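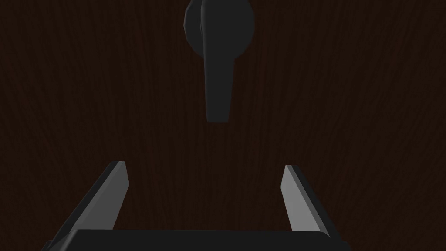
I got to Rirmont a little after nine in the morning, with a notebook, a bad cold and a bag of rolls I'd promised to bring. Zdeňka Krajčí took the rolls first and my coat second. She has been translating novels at the same kitchen table for most of her adult life, and I'd wanted to talk to her ever since I read Grulell, which I finished on a bus and then started over before my stop.

"You want to ask me about the title," she said, before I'd sat down. "Everybody wants to ask me about the title."

I did, kind of! Grulell is the name of the village in the book, and she left it exactly as it was. Her first draft had an English version, which she won't tell me no matter how many times I ask. "It sounded like a place that sells cheese," is all I could get.

The book runs to 398 pages in English, and it would have been 400 if she hadn't fought over the songs. There are two of them, long ones, sung by the grandmother while she plucks a goose. The publisher wanted them printed in both languages. Zdeňka wanted them in English only, and rhyming, and she won. 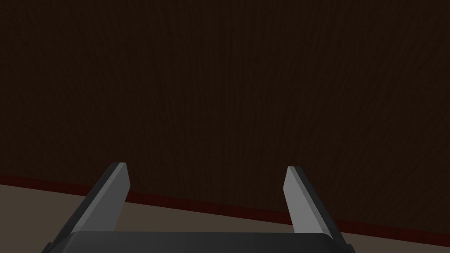 Zane Siliņa thinks that was a mistake, and told me so by email: the songs lose their limp in English, and a reader ought to be able to at least look at the original and see how short the lines were. I read this out loud over the tea. Zdeňka laughed for quite a while.

"She's right about the limp," she said. "I couldn't get it. I tried for a whole November. I walked up and down the hall saying the lines to my feet, and my feet wouldn't do it."

So what does she do when a thing won't come across? Mostly she leaves it and works on something dull, like checking train times in chapter three. Then she goes back and reads the page aloud, quickly, as if she were reading to a kid who wants to get to the end. Wherever she trips, she marks it with a pencil. One page of Grulell had ten marks on it (she showed me, and I counted the coffee rings too).

She still does her first drafts by hand, by the way – blue ink, wide margins, on the backs of old proofs.

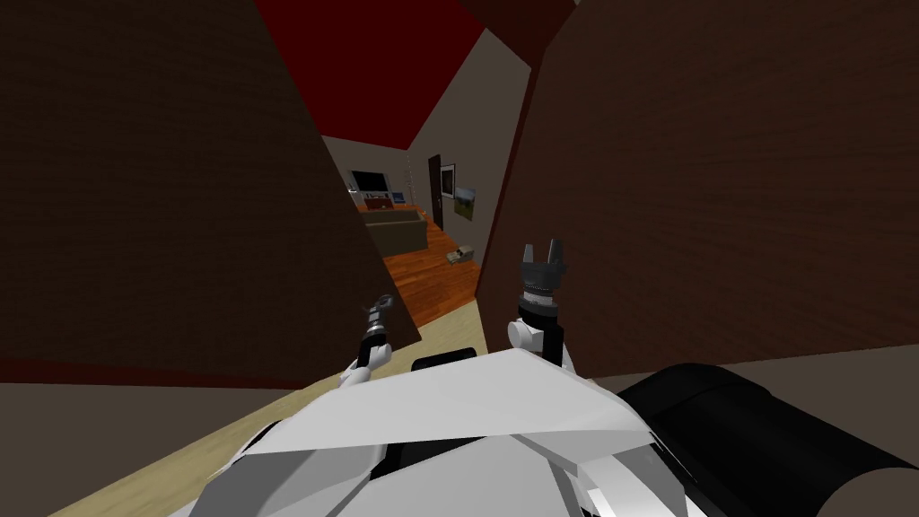

Somebody wrote in after our last interview to ask whether translators ever get sick of the books they work on, and if so, how far in. I passed that along.

"Page 90," Zdeňka said right away. "Any book. At page 90 I hate the author, I hate the hero, I hate the weather. By page 120 I'm fine again." She thought the hero of Grulell was especially hard to put up with because he never finishes a sentence, and in English that can look like the translator went out to lunch.

Her next one is Fumau, a very short novel about two sisters and a ferry. She's only on the second chapter, so she's still in love with it. I asked if I could hear a bit and she said no, then read me a paragraph anyway – and I'm not allowed to quote it.

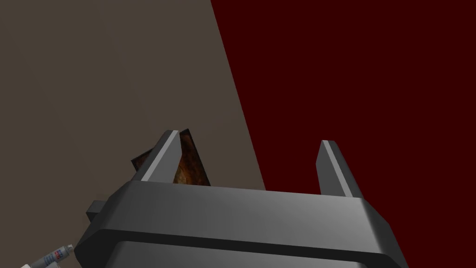 Issue 10, page 4

We'd finished the rolls by then and I still had a page of questions, most of them about money, which she answered cheerfully and off the record. What she did want written down is that translators should have their names on the front cover, in type you can read without glasses. Hers is on the front of Grulell. She asked for it before she signed, and they said yes the same afternoon.

"I was a little disappointed," she said. "I had a speech ready."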